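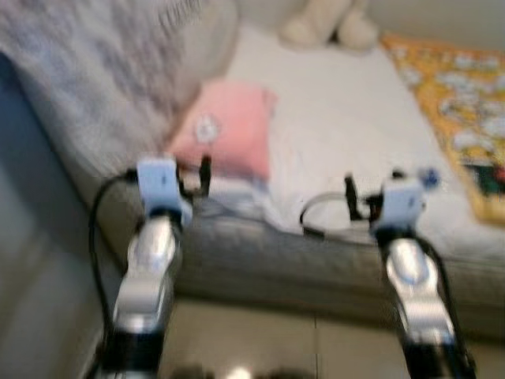 Domestic Work and Its Claims, handout for session four. Bed-making advice is among the most confident advice in print and among the least tested. Every household manual on the reading list gives an order of work, and most of them give a different one. They agree only that there is a correct order and that the reader has been getting it wrong. Take a low bed with a white sheet on it, a grey-and-white cover bunched up against one side and a pink cushion sitting near the middle. The manuals would call this unmade and stop there. I would ask you to say which parts of it need work and which don't, and to notice how quickly you reach for the word "untidy" when you do.

Reading for this session: Valentini, "The Made Bed", chapters 1 and 2; the Dirnthorpe housekeeping notes (scanned copy, poor in places); Ruggiero's reply to Valentini. Skip the appendix to the Dirnthorpe notes.

1. The airing claim

Valentini says a bed should be left open through the morning, with the cover pulled well back. She may be right. Her evidence is a survey of 300 households who were asked whether they aired their beds and whether they slept well. People who bother to air a bed may also keep regular hours, own a second set of sheets, or just like telling researchers they slept well. She doesn't separate any of this out. Ruggiero spots the problem, then makes the same mistake with a bigger survey (800 replies, all by post).

2. The tight sheet

The Dirnthorpe notes want the bottom sheet pulled flat enough that "no fold may be found by the hand". Why? The notes never say. A fold under the hip is a nuisance, I grant that, but a fold at the foot of the bed troubles no sleeper I have met. Ferraro thinks the rule was written for inspection and then drifted into private houses, where no inspector came. I find this plausible and under-evidenced. She cites one letter.

3. Cushions

Nearly all of the manuals treat the cushion as the last thing on, and several treat it as proof that the job is finished. But a cushion can be put down on a bed at any stage, and often is, by someone who needed to put it somewhere. Don't read intention into where an object lies. Messina's chapter is a good warning here: she gets four pages on "display" out of a bolster that had probably been dropped.

4. Time

Pagano gives 2 minutes for a single bed. He doesn't say whether that includes walking round to the far side, or what happens when the bed is against a wall. Treat any figure of this sort with suspicion until you know where the clock started.

For the seminar

Make your own bed twice, once in Valentini's order and once in the order you normally use. Write down where you were standing when you began and what you had to move first. Half a page is plenty. Please don't tell me which one felt more satisfying, as last year's group did at length.

Bring the Grestness extract as well. We will get to it if the discussion of sheets doesn't run over, as it did in March.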